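Brirnemico Bedroom Clothing Set

README, last edited 09/11/2020

What is in the set

Recordings of clothes being sorted, laid out and folded on beds in ordinary bedrooms. The garments are everyday ones: tops, dresses, shirts, scarves, knits. The surfaces are everyday ones too, which mostly means a made bed with whatever bedspread and pillows the household uses. Nothing was ironed or starched beforehand.

The set covers 16 bedrooms. It is split into three parts named Werkitz, Barta and Trelness. The names have no meaning beyond keeping the folders apart. Werkitz has 6 bedrooms, Barta has six and Trelness has four. A bedroom appears in one part only, so you can hold out a whole part for testing without the same bedspread turning up on both sides.

There are more than 2,000 recordings. Each one covers a single garment from the time it is first picked out to the time it is put down folded or set aside.

Bed and garments

Beds were left as the household had them. Plaid, floral and plain bedspreads all occur, and the pillows were moved only if there was no room to work. Clothes start in a heap and often overlap, so a recording about one garment will usually have parts of several others in it. Prints on top of prints are common and we did not try to avoid them.

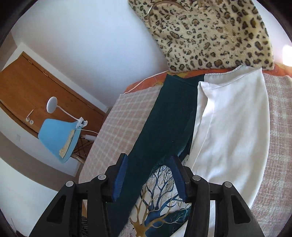

Dark green garment held beside a white one, with a branch-print pillow underneath and a plaid bedspread.

Garment labels are given by type first and colour second. Colour labels are coarse. Dark green, teal and deep blue-green were all being used for the same cloth in the first round of labelling, so these are now merged under dark_green. If you need finer colour, work it out from the pixels and expect it to change with the light in the room. Shiny cloths are the worst for this.

Fabric is labelled only where the care tag was read out at the time of recording. Everywhere else the field says unknown. Please do not fill it in from appearance. Several soft garments with a bit of a sheen were marked as velvet in the early labels and we have since taken those out.

Garment types

The type field takes one of 17 values. The full list is in types.txt. A few that cause questions:

top_or_dress is used when the length can't be judged because the garment is bunched or partly covered. It stays that way for the whole recording, even if the garment is spread out later on.

shirt_collared needs a visible collar at some point in the recording. A fold near the neckline that only looks like a collar does not count.

bedding is for pillowcases and throws that ended up in the clothing heap. It is not used for the bedspread being worked on.

other is a real category. It has belts, a bathing suit, two aprons and a tea towel in it.

Steps

Each recording is divided into steps with a start time and an end time. The usual order is pick, spread, smooth, fold, place. Not every garment gets every step. Small items often go straight from pick to place.

Spread begins when the garment first touches the bed on its own and ends when no part of it is being pulled outward any more. It is the longest step for most tops. A top with short sleeves tends to need one more pull at each shoulder after the hem is straight, and those extra pulls are counted as part of spread. 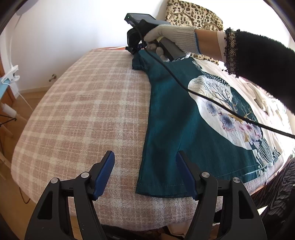

Smooth begins at the first stroke or tug that takes out a crease without changing the outline. The line between spread and smooth is a judgment call and labellers disagreed on it more than on anything else. If your work depends on that boundary, merge the two. The steps_merged file already does this.

Fold is labelled once per fold. Sleeves folded in together count as one fold, sleeves folded in separately count as two. Refolding after a fold has come undone gets its own entry with the redo flag set.

Printed graphics

Tops with a large print on the front have a field called print_side, with the values up, down and mixed. Up means the print faces away from the bed. Mixed is used when the garment is twisted and part of the print shows on either side. Small logos and all-over patterns are ignored. The field describes the garment at the end of spread, so it is empty for recordings with no spread step.

Known problems

Barta has far more dark clothing than the other two parts. Results on Barta alone should not be read as results on the whole set.

White garments near a window are overexposed in a number of recordings and the seams are hard to make out. These have the flag bright.

The times for two bedrooms in Trelness were out by a constant amount. They were corrected in December and the old step files should be thrown away.

Socks are under-represented. They were sorted in a separate session that has not been labelled.

Files

recordings/ has one folder per recording, grouped by part and bedroom.
labels/garments.csv has type, colour, fabric and print_side.
labels/steps.csv has the step times.
labels/steps_merged.csv is the same with spread and smooth joined.
types.txt lists the garment types with a line of explanation for each.

Use

The set is for research and teaching. Don't use it to try to identify a home or the people who live in it. If a household asks for its recordings to be withdrawn, the bedroom number is added to withdrawn.txt and we ask that you delete your copy of that folder.

Labelling mistakes can be sent in through the tracker. Give the part, the bedroom number and the recording number, and say which field is wrong.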